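Arkinora

Arkinora is a doom metal band. Four members, one drummer change, three albums. Formed by guitarist and singer Ottavio Grasso after his previous group (a short-lived thrash act, no recordings) fell apart. Known for slow tempos, very long songs and a habit of playing new material live before it has a title.

History

Early rehearsals took place in a storage unit. First demo was recorded there on a four-track, 50 cassettes, all sold at one show. The tape has not been reissued and Grasso has said he dosn't own a copy.

The band signed to Prastoso in January, a few weeks after the demo sold out. First album, Bianchini, followed. Named after the street where the bass player grew up. Five tracks, the longest running 35 minutes and taking up the whole second disc on vinyl. Reviews mixed. Complaints mostly about the vocals, which are low in the mix throughout.
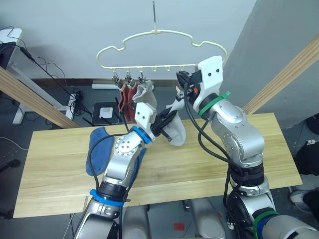

Cloud-shaped clip hanger with socks.

Second album, Burkasmont, is the better known one. Recorded with the whole band in one room, few overdubs. Shorter songs, more melody, some clean singing. The vinyl pressing was limited to 842 copies on the first run, with a second run on black only. Opening track "Low Water" is still the usual set closer.

The drummer left during the tour for this record. Replaced within the week, the only cancelled date being a Friday show that was later made up.

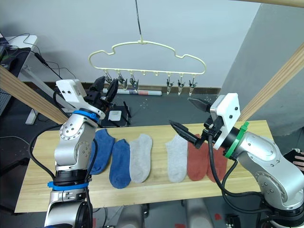 The third album has no title on the sleeve and is listed under the band's name in most discographies. Fans tend to call it "the gray one." Heavier than Burkasmont, closer to the demo in sound. Two songs had been in the live set since the first tour.

Musical style

Downtuned guitars, two amps per side. Grasso plays most leads himself. Lyrics deal with farming, floods, family arguments. Keyboards on the second album only. Tempo changes are rare, and when they come they are usualy at the very end of a song.

Live shows and merchandise

Sets run long, often just four or five songs. No encores. Largest headlining crowd so far was 1,722, at an indoor show on the third album tour.

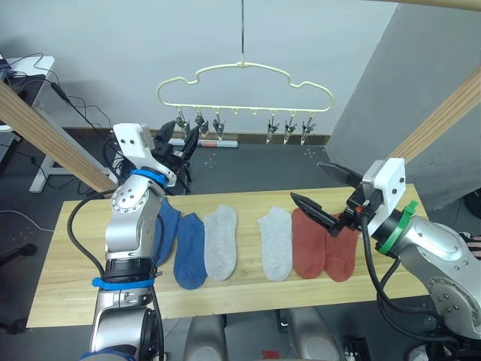

Shirts and patches have been sold since the first tour, all printed by the bass player's cousin. Ankle socks were added on the third. Three colors: blue, light gray and rust orange. The blues can vary, one darker and one brighter. Gray sold out first. Never restocked.

Discography

Demo (cassette)
Bianchini
Burkasmont
Untitled third album

See also

Doom metal
Prastoso (label)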